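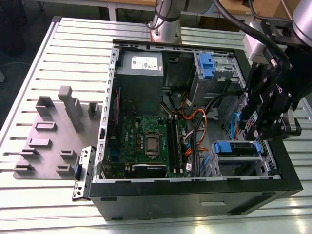 드런도 견학 보고: 중고 PC 분해 셀, 살 것인가 말 것인가

작성일 2/8/23
배포: 설비투자 검토 담당, 재활용 2라인

테크빌에 있는 드런도의 시연장에 다녀왔다. 출장 신청서의 목적란에는 "자동화 설비 도입 타당성 확인"이라고 적었고, 속마음으로는 견적서에 적힌 숫자가 실물을 보면 조금 납득이 될까 해서 갔다. 절반쯤 납득하고 왔다. 나머지 절반은 아래에 적는다.

시연 대상

작업대에는 옆판을 떼어 낸 검은색 데스크톱 본체가 눕혀져 있었다. 기판에 DELL이라고 찍혀 있으니 우리 창고에서 팔레트째 나이를 먹고 있는 물건들과 먼 친척쯤 된다. CPU는 소켓에 있고 쿨러는 없는 상태였다. 우리 라인에서 제일 욕을 많이 먹는 공정이 쿨러 분리인데, 시연은 그 다음부터 시작한다는 뜻이다. 영업 담당에게 쿨러는 누가 빼느냐고 물었더니 "전처리 단계"라는 답이 돌아왔다. 우리는 그 단계를 보통 사람이라고 부른다.

검은 그리퍼가 오른쪽 드라이브 케이지 위로 내려오는 것까지는 꽤 그럴듯했다. 케이지에는 파란 플라스틱 걸쇠가 달려 있어서 어디를 건드려야 하는지가 눈에 잘 띈다. 우리 입고품 중에는 걸쇠 대신 나사로 고정된 것도 많고, 전 주인이 케이블 타이로 해결한 것도 있다. 그런 본체를 가져와서 시험해도 되느냐고 했더니 환영한다고 했다. 단, 시험 비용은 별도다.

작업대와 지그

작업대는 홈이 파인 알루미늄이고, 본체 왼쪽에 회색 고정판이 놓여 있다. 그 위에 플라스틱 블록과 홈이 난 홀더들이 올라가 있다. 내가 로봇보다 이쪽을 더 오래 들여다봤더니 영업 담당이 약간 서운해하는 눈치였다. 하지만 작년에 포장 라인에서 배운 것이 있다면, 로봇 값은 계약할 때 한 번 내고 지그 값은 품목이 바뀔 때마다 낸다는 것이다.

지그 추가 제작은 기본 견적에 2세트까지 들어 있다. 우리가 정기적으로 받는 본체 유형은 14종이다. 나머지 지그를 어떻게 할지 묻자 "공용화 설계"라는 말이 나왔고, 공용화 설계 비용은 견적서 어디에도 없었다. 정식 답변을 요청해 두었다.

케이블 문제도 있다. 본체 안에는 검은 케이블 다발이 가로질러 있고, 메모리 슬롯 근처에는 주황색과 노란색 전원선이 고리처럼 말려 있다. 하늘색 SATA 케이블도 따로 지나간다. 사람 손은 이런 것을 무심코 젖히고 들어간다. 기계에게 무심코라는 기능을 달려면 옵션 항목이 하나 늘어난다. 견적서에서는 이것을 "유연물 대응 패키지"라고 부르는데, 이름이 길어서 비싼지 비싸서 이름이 긴지는 모르겠다.

견적 요약

드런도 기본 구성은 4억 3,900만 원이다. 우리 예산표의 단위로는 439백만 원인데, 이렇게 쓰면 왠지 작아 보여서 품의서에는 이쪽을 권한다. 포함 사항은 로봇과 그리퍼, 작업대, 지그 2세트, 설치, 조작 교육이다. 포함되지 않은 것은 다음과 같다.

안전 펜스와 출입 감지
유연물 대응 패키지
바닥 보강(필요 여부는 우리가 판단하라고 함)
소프트웨어 갱신, 2년차부터
압축 공기 배관
그리퍼 손가락 등 소모품

마지막 항목은 교체 주기를 물었으나 "사용 환경에 따라 다르다"고 했다. 우리 사용 환경은 먼지다. 먼지 기준으로 다시 물어볼 예정이다.

다른 업체와의 비교

슈클라는 구매 대신 5년 임대를 제안한 상태다. 월 사용료만 보면 마음이 편한데, 중도 해지 조항을 읽으면 도로 불편해진다. 대신 지그 변경이 임대료에 들어 있고, 품목이 자주 바뀌는 우리에게는 이 점이 크다. 시연은 아직 보지 못했다. 보내 준 영상은 본체가 너무 깨끗해서 참고만 했다.

페보라는 반자동 작업대를 제안했다. 사람이 분해하고 기계는 잡아 주고 돌려 준다. 자동화라는 단어를 보고 싶어 하는 분들께는 인기가 없겠지만, 금액이 제일 낮고 납기도 제일 짧다. 작업자 두 사람에게 자료를 보여 줬더니 의자 높이부터 물었다. 자료에는 의자가 없었다.

예산을 짤 때 챙길 것

본체 가격에 맞춰 예산을 신청하면 안 된다. 포장 라인 때는 설비비만 올렸다가 배관과 펜스를 수선비에서 끌어다 썼고, 그해 지붕 수리는 이듬해로 밀렸다. 비가 많이 왔다. 이번에는 부대 공사와 지그를 같은 품의에 묶고, 품목별 지그 단가를 계약서 별첨으로 받아야 한다.

인건비 절감 효과는 드런도 자료의 계산을 그대로 쓰지 않았으면 한다. 그 계산에는 전처리 인원이 없고, 기계가 멈췄을 때 옆에 서 있을 사람도 없다. 두 자리를 넣고 다시 계산하면 회수 기간이 눈에 띄게 길어진다. 표는 공유 폴더의 검토안 시트에 넣어 두었다.

후속 조치

드런도에 우리 본체를 보내 유상 시험을 의뢰한다. 깨끗한 것으로 고르지 말 것. 나사 고정식, 걸쇠 파손품, 정체불명의 케이블 타이 제품을 골고루 섞는다.
시험 항목에 쿨러 분리를 넣을 수 있는지 서면으로 확인한다.
슈클라에는 해지 조항 수정안을, 페보라에는 의자를 포함한 배치도를 요청한다.
비교표는 8월 안에 다시 돌린다. 그때까지 창고의 팔레트는 현재 위치에 그대로 둔다.

견학 기념품으로 줄자를 받았다. 설치 공간을 재는 데 쓰겠다.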